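Equipment > Buying and Budget > Two-arm setups

10/16/26, posted by Kendra Penner

kpenner: We've got money for one two-arm setup and it has to be ordered by February. Udero quoted us grippers at $479 each, and Rutby wants a lot more but throws in spares. Would you put the extra into grippers or hold it back for repairs?

thibodeau_shop: Repairs, every time. We burned through 26 finger pads our first year and hadn't budgeted a dime for them.

lulura70: Disagree! Cheap grippers ate way more of our time than pads ever did. Buy the good ones and skip the fancy table.

thibodeau_shop: Depends what you're picking up, though. Kendra, what's the job?

kpenner: Tool kits, mostly, so I'm leaning toward splitting the money, decent grippers plus a small repair pot. The screwdrivers and the black-handled one lie flat in molded slots, so I care more about slim fingers than grip force. Cardboard is staying as our table cover too, that's one line I can cross off. 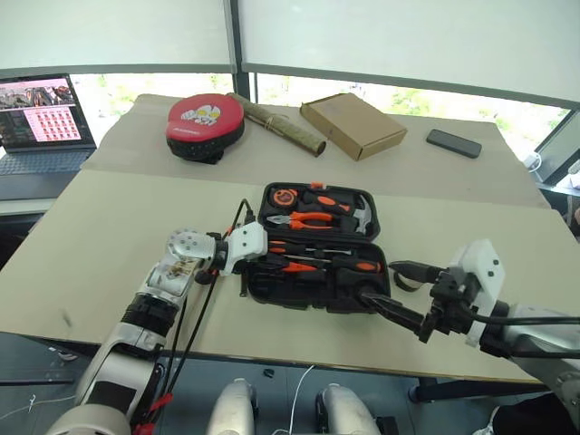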